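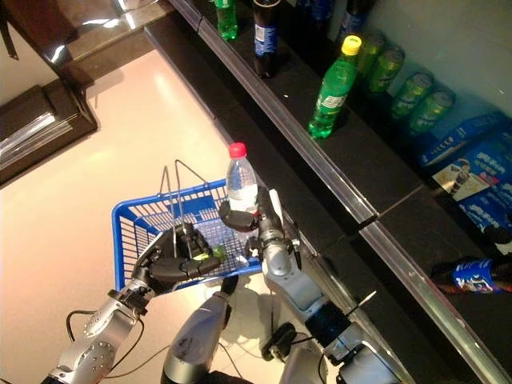 제3장 소매점의 진열과 재고 회전

학습 목표
1. 진열 면적과 판매량의 관계를 설명할 수 있다.
2. 재고 회전율을 계산하고 그 의미를 해석할 수 있다.
3. 선입선출 원칙을 음료와 과자류 진열에 적용할 수 있다.

1. 단원의 개요

소매점의 매장은 상품을 보관하는 장소인 동시에 상품을 제안하는 장소이다. 소비자는 매장에 들어서기 전에 구매할 품목을 모두 정해 두지 않으며, 상당수의 결정은 진열대 앞에서 이루어진다. 따라서 어떤 상품을 어느 높이에, 얼마만큼의 폭으로 놓을 것인가는 점포 운영의 기본 과제가 된다. 제2장에서 다룬 상권 분석이 점포의 바깥을 대상으로 하였다면, 이 장에서는 점포 내부의 공간 배분을 다룬다.

진열의 단위로는 페이싱(facing)을 사용한다. 페이싱이란 진열대 정면에서 소비자에게 보이는 동일 상품의 열 수를 말한다. 페이싱을 늘리면 상품이 눈에 띌 가능성은 높아지지만, 증가분에 따른 판매 효과는 점차 줄어드는 것이 일반적이다. 한 상품의 페이싱을 늘리는 일은 다른 상품의 자리를 줄이는 일이기도 하므로, 담당자는 상품별 매출 총이익과 보충 주기를 함께 검토하여야 한다.

2. 재고 회전율

재고 회전율은 일정 기간의 매출 원가를 같은 기간의 평균 재고액으로 나눈 값이다. 회전율이 높다는 것은 재고에 묶인 자금이 빠르게 회수됨을 뜻한다. 다만 회전율이 지나치게 높은 품목은 결품의 위험이 크므로 안전 재고의 수준을 별도로 정한다.

[사례 3-1] 프렌드몬트(Prendmont) 지역의 소형 점포 니틀리(Nitley)는 10월 한 달 동안 생수를 약 712병 판매하였다. 이 점포의 생수 평균 재고는 40병이었다. 수량을 기준으로 계산하면 월간 회전율은 17.8회이며, 점포의 재고가 이틀이 채 되지 않아 한 번씩 교체된 셈이다. 점장 돤란잉(Lanying Duan)은 이 결과를 토대로 생수의 페이싱을 두 열에서 세 열로 조정하고 보충 시각을 오전 개점 전으로 옮겼다. 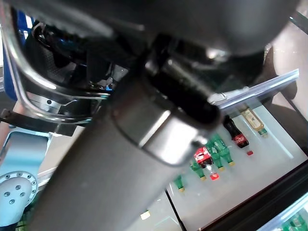 위의 사례에서 유의할 점은 수량 기준 회전율과 금액 기준 회전율이 항상 일치하지는 않는다는 것이다. 기간 중 매입 단가가 변동하면 두 값 사이에 차이가 생긴다. 회계 보고에는 금액 기준을, 발주와 보충의 판단에는 수량 기준을 사용하는 것이 통례이다.

3. 선입선출의 적용

먼저 입고된 상품을 먼저 판매하는 원칙을 선입선출이라 한다. 보충 작업자는 기존 상품을 앞으로 당긴 뒤 새 상품을 뒤쪽에 채우고, 소비 기한이 표시된 면을 확인한다. 과자류는 포장이 가벼워 순서가 섞이기 쉬우므로 칸막이를 사용하기도 한다. 구체적인 작업 절차와 점검표 작성 방법은 다음 절에서 다룬다.

관련 단원
제2장 상권 분석과 입지 선정
제4장 발주 주기와 안전 재고
제5장 가격 표시와 판매 촉진
보충 자료: 페드빌(Fedville) 상점가의 공간 배분 비교
보충 자료: 량(Liang) 상점의 계절별 진열 계획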